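Learning to Bake My Grandmother's Rye, Slowly

I've been meaning to write about the rye bread since July, when my cousin Helmi Pesonen finally mailed me the recipe card. It's in my grandmother's handwriting, half in Finnish and half in an English she mostly made up, and the oven temperature is given as "good and hot." So you can imagine how my first try went!

The card asks for 300 grams of dark rye flour to start the sour, and then it just says to wait. Wait how long? I called Helmi, who called her mother, who said until it smells like apples. Mine smelled like a wet basement for 2 days and I nearly threw it out, but on the third morning I lifted the towel and there it was – apples, or something close enough that I did a little dance in my socks.

The dough is nothing like the white bread I grew up making. It doesn't stretch, it doesn't bounce back, it sticks to your hands like mortar and you have to trust it. I kept adding flour the first time because I thought I'd done something wrong, and the loaf I ended up with could have held a barn door open. We ate it anyway, sliced very thin, with lots of butter (lots).

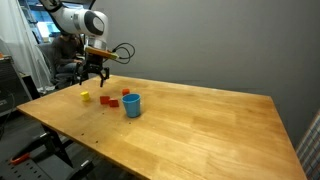
The second loaf was better. I left the dough alone, wet my hands before shaping it, and baked it for 49 minutes, which is an oddly exact number, but that's when the crust sounded hollow and I lost my nerve. Then comes the hard part, which is leaving it wrapped in a cloth until the next day. My husband lasted until about 4 in the afternoon and then I heard the bread knife.

I took half of it over to Marjatta Vainio, who grew up eating this kind of bread and doesn't hand out compliments easily. She chewed for a long time, looked out the window, and told me it needed more salt. Then she asked if she could keep the rest, so I'm counting that as a win.

I'm feeding the sour again tonight. If you live close by and want a jar of it, let me know and I'll leave one on the porch for you – just bring back the jar, please, I'm running low.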